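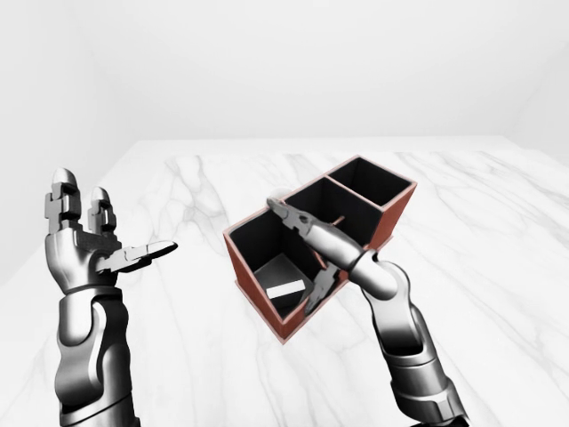

How to Make Dairy-Free Lemon Curd

My friend Ingvild Söderlund gave me this recipe one rainy November and I've fiddled with it ever since — she uses more sugar, bless her!

1. Whisk the cornflour into the lemon juice until smooth, then stir in the coconut cream and sugar.
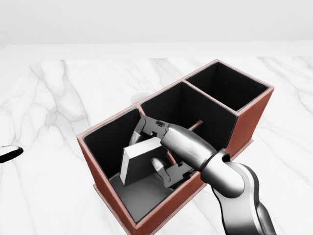
Organiser on a marble tabletop

2. Cook over low heat for 7 minutes, stirring the whole time (put the radio on, it helps), until it coats your spoon. Take it off the heat

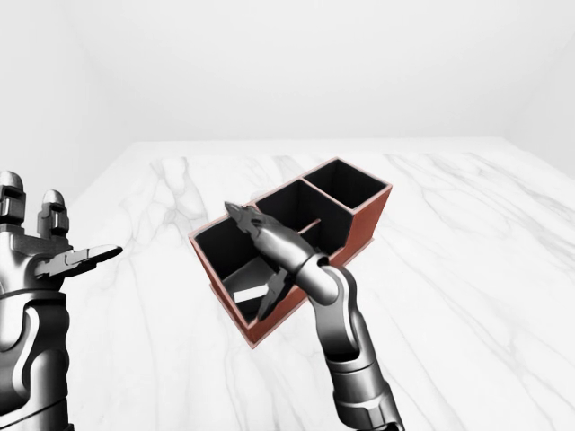
and let it sit for 30 minutes before you spoon it into jars. It keeps up to a week in the fridge, and it's gorgeous on pikelets.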